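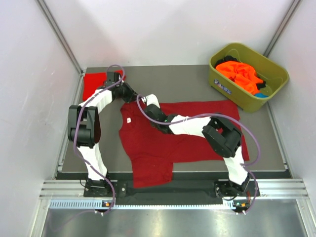 The Red Shirts, a short story by Doğukan Dağdelen

My mother left 48 T-shirts, and every one of them was red. She sewed for the Amlow swimming club, and when the club closed they gave her back what was not sold. She kept the shirts in the back bedroom in Devia, in boxes, and in August my sister Kirsty telephoned and said that I must come and fold.

"Why me?" I asked.

"Because you were her favourite, and because I have already done the kitchen."

Kirsty Tunstall is my half-sister. She took her father's name and her father's way of giving orders. When I arrived she had cleared a table and put a green bin on the far corner of it. The shirts that could be given away should go on the left, she said, folded small. The others should go in the bin.

"How do I know which are the others?"

"You will know."

I did not know. I took the first shirt and laid it flat with the neck away from me, as our mother taught us. Sleeve in, side in, sleeve in, side in, then up from the bottom. My square came out as a kind of boat. Kirsty looked at it and said nothing, and I opened it again.

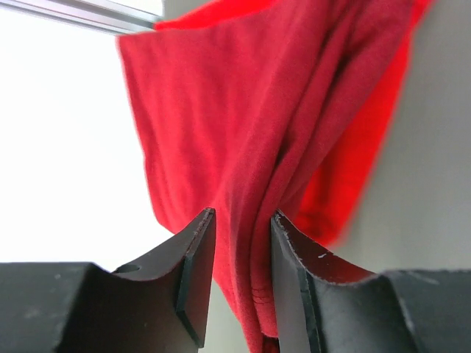

Our mother believed that you can read a person in the hem of a shirt. She would never look at the front first. She picked the thing up from the bottom and let the rest of it hang, and she followed the sewing with her thumb. If you hold red cotton in this way, gathered tight at the hem, the folds run down together like a rope and go dark in the deep places, and in the bunch you can just find a faint line of stitches. I found it. It was a little crooked. She had been sewing at night, I think, in the year when her eyes became bad, and she did not tell us.

"This one is crooked," I said.

"Then it goes in the bin."

"No."

Kirsty put down the tape. I thought she would be angry, but she came round the table and took the shirt from me and put her own thumb on the place. She stood there for a long time. Outside, the bus to Talpur stopped and went away again.

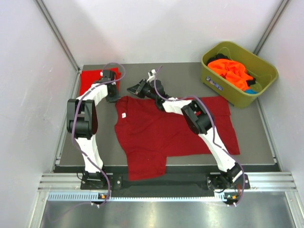 "She charged them 90 for the first box," Kirsty said at last. "I found the paper. Ninety, for all that work!"

"And the second?"

"They never paid the second."

She gave me back the shirt. I laid it on the table again and made the sleeves flat, and this time she did one side and I did the other. We were not good at it together. She is quick and I am slow — when I had my sleeve straight she was already waiting with her half in the air. But the square was a square.

We put it on the left.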